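We use cookies to remember your settings. Accept

Krajewska Tablature - speaker notes

Slide 1. The lute manuscript holds 277 pieces in 18 gatherings. Tuning is given for only 3.

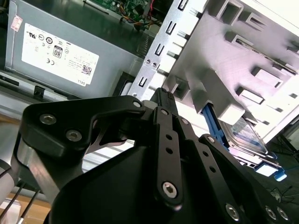 Open desktop computer case, interior.

Slide 2. Zamavora copy: same tunes, later hand, bar lines added. Play excerpt.

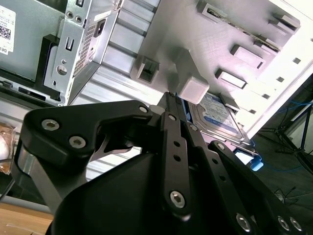
Hard disk drive mounted in the case.

Slide 3. Preface names a patron at Tranen - not traced.

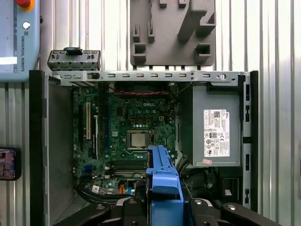 Which copy is older?
The Krajewska, judging by its note forms.

© Nevix Early Music. Back to top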